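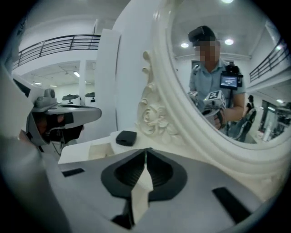 Left side of the mirror frame, with the rosette. White on white on white.

Subject: Re: [oldandpainted] Carved vanity mirror, is it worth the money?
Date: 12th October

> Hello all. I have been offered a white dressing table with a big oval
> mirror, the seller calls it a Lanik and says the frame is carved by hand.
> It has flowers at the sides and a sort of crown on top. They want 90
> dollars for the mirror alone or more for the whole thing, and they say
> it would clean up beautifully with a tin of Bunel wax. I have wanted one
> of these since I was a girl. Would it be foolish to say yes? The wall I
> have for it is 30 inches wide. Also does anybody know if the mirror comes
> off the table, because my stairs are narrow.

Foolish, no. But I would slow down a bit.

I was over at Brerkbridge last week and looked at one very much like what you describe, a white vanity with the oval mirror standing up from the back of the top, so I can at least tell you what I would be asking.

First, "carved by hand." Maybe. Every seller of white curly furniture says it. There are scrolls and leaves and a rose-like flower sticking out at the side of the frame, and the paint is the same matte white all over, so you can't tell from the front what is underneath. It could be wood. It could be something poured in a mold and glued on. Ask for a close picture of the left flower and the right flower together. If every petal matches, down to the little slips, then one person with a chisel did not do it, and the price should come down. Better still, ask to see the back. Sellers photograph the front twenty times and the back never.

Second, the name. I have heard Lanik put on three or four different styles by now and have yet to see a label. If there is a stamp or a paper tag somewhere, fine. If it is only a word in the listing, I would pay nothing extra for it.
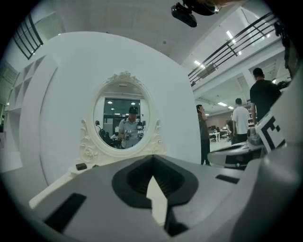 Crest, side carvings and the tabletop at Brerkbridge. Shelves with the square cubbies are on the left.

Third, the wall. You give the width of the wall but not the width of the table, and you need both. Look how much room the Brerkbridge one has, with a tall white panel behind it and open floor off to the right. The crest and the side flowers need some plain wall showing or the whole thing looks jammed in. I would also think about what the glass is going to reflect. A mirror that size gives you back the entire room, ceiling lights included, and if what's opposite yours is the ironing pile you will be looking at two of them.

Does it come off? I don't know. On the Brerkbridge one the base of the mirror runs straight down to the tabletop and I couldn't see a fixing from the front. Ask the seller to tip it forward and send you what they find. If they say "it just lifts off" – ask them to lift it off while you are standing there.

There is also a shallow rectangular recess in the front of the vanity, just ahead of where the mirror stands. See whether yours has the same. A place like that catches powder and hairpins, and I would run a finger along the edge of it for chips.

As for the wax, please leave the lid on until you know what the paint is. I put a clear wax on a matte white chest once and it went the color of weak tea by the spring. The Pringle people at the hardware counter told me any wax would be fine, too, so take that for what it's worth. Warm water, a drop of dish soap, a soft old toothbrush for the leaves. Let it dry overnight and look at it in daylight. You may find it doesn't need anything else.

I'd offer 30 for the mirror if the back is rough and there is no label. They can only say no. And measure the turn on the stairs before you hand over any cash, with the mirror on, as if it doesn't come apart.

Has anyone else on the list seen a Lanik with a mark on it? I would like to be proved wrong on that.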